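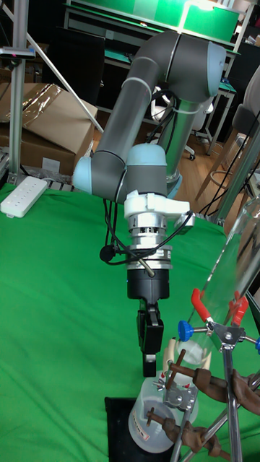 The second quarter of the Pumham project went mostly on teaching by hand, which means one of us takes hold of the arm and walks it through a job while the software writes down where every joint went. The proposal gave this four lines and made it sound like showing a child how to butter toast. The child in this case has a force sensor above its fingers, a habit of remembering your hesitations as faithfully as your intentions, and a translucent bottle to deal with on a small black mat, hemmed in by clamps and chrome rods. Most of the quarter's lessons come down to the last few centimetres above the rim of that bottle, and this report spends more time there than the Alexiou Fund may think decent.

What we said we would do

The plan for the quarter had three items in it: collect demonstrations of the bottle task by hand guiding, collect a matching set by remote control, and find out which of the two gives the arm a better start. The first is finished. The second is nearly finished. The third has an answer, though it is a lumpier answer than the one in the proposal.

What we have

We now hold 2546 recorded demonstrations. That number looks splendid in a table and I have put it in the table. Fewer are fit for use, as you would expect. We throw out any recording where the person teaching let go halfway, bumped a rod, or talked to somebody and forgot what they were doing with their arms. The last group is larger than I would like, and we have moved the kettle.

Of the recordings we rejected, 178 were perfectly good movements spoiled by a fault in the clock that lines up the force readings with the joint readings. The two drifted apart over a long session, so that the arm seemed to feel the bottle slightly before it got there. We spent a happy week admiring how sensitive it was. The fault is mended, the clock is now checked at the start and end of each session, and the drifted recordings are kept in a separate folder in case someone cleverer can rescue them.

Hand guiding

Guiding by hand is quick to learn. A newcomer can give a usable demonstration within the first morning, and people like doing it. The trouble is that the force sensor sits between the arm and the gripper, so it matters a great deal where you put your hands. Hold the arm above the sensor and it feels only what the gripper feels. Hold the gripper itself and the sensor records you, in all your strength and indecision. Early on we had a fair number of demonstrations in which the arm learned that picking up a bottle calls for a firm sideways shove.

We now teach everyone the same grip, and a strip of tape on the practice arm shows where hands should stay. Demonstrations made after the change are cleaner, and duller to look at, and we are pleased with both.

The other trouble is the clutter. We chose to leave the glassware stand where a chemist would have it, close to the bottle and slanting across the space the arm would prefer to use. A person steering by hand leans round to look, and their elbow leans with them, and so the arm is taught a graceful swerve that has nothing to do with the stand and a good deal to do with the teacher's neck. Taller teachers swerve less. We haven't found a way to put this in the budget.

Remote control

For the remote sets, the teacher sits away from the table and moves a handheld controller, and the arm copies. Nobody's hands are on the metal, so the force readings can be trusted from the first second. Against that, the teacher can't feel anything, and it shows. People come down towards the bottle as if it might go off. The average remote demonstration takes far longer than the hand-guided one, and most of the extra time is spent hovering.

The arm, being a good pupil, learned to hover. For a while in March it would travel briskly across the table, stop just over the rim with its fingers on either side, and wait there for a confidence that never came. We cut the pauses out of the recordings with a simple rule about speed, trained again, and it now goes down and takes hold. It still slows a little more than it needs to. I have grown fond of that and been told it has to go.

We also tried the Drollumitz controller, which pushes back against the hand when the gripper touches something. Teachers were calmer with it and hovered less. It is on loan until the end of next quarter, and the supplier has asked twice how we are getting on, in the tone of people who would like it back or would like to be paid for it.

Which is better

Hand guiding wins for the broad movement across the table. Remote control wins for the grasp, provided someone has cleaned out the dithering. Training on the first kind for the approach and the second kind for the final part gave the best results of anything we tried, and needed fewer recordings than either did alone. This was not in the proposal, and we would like to carry on with it.

I should be plain about the limits. All the tests were with one kind of bottle, empty, standing more or less upright where a person would put it. When we moved the lower clamp to a place it had never been in the recordings, the arm did badly, and on one run it took hold of the clamp with every sign of satisfaction. No harm was done to anything costly.

The Tunis group

Our partners in Tunis have the same arm and have begun recording with our instructions. They sent back a list of 15 places where the instructions were unclear. I disputed four of them, lost, and have rewritten the lot. The most useful was that we never said which way round the teacher should stand. We had all been standing on one side out of habit, they stood on the other, and their swerves go the opposite way to ours. Put together, the two sets very nearly cancel out. I would like to claim this as a design decision in the final report, with the fund's permission.

Money

We are slightly under on staff time and slightly over on everything that can be dropped. The line for consumables was written by someone who imagined that bottles last. We have moved a small sum from travel to cover it, within the limit the grant allows, and the signed form is attached. The remaining travel money will pay for one visit to Tunis, where we mean to record a joint set with teachers standing on both sides on purpose.

Next quarter

First, finish the remote sets. There are 5 sessions left, all booked, and the Drollumitz controller will be used for as many as the loan permits.

Second, move the clamps. Each session will begin with the stand set up differently, following a printed sheet so that people can't quietly choose the easy layout. I expect the success rate to drop when we do this and ask that the drop be read in that light when the next chart arrives.

Third, put liquid in the bottle. Water only, and a small amount. The weight will change what the sensor reports, and we need to know whether the arm takes that in its stride or decides the bottle is resisting it.

Decisions we need from you

We need a yes or no on buying the controller before the loan runs out. The quote is attached. We also need agreement to swap the planned comparison of the two teaching methods in the last quarter for work on the mixed method. If the comparison has to stay because it has been promised to somebody further up, please tell us by Thursday, as that is when the session sheets go to the printer.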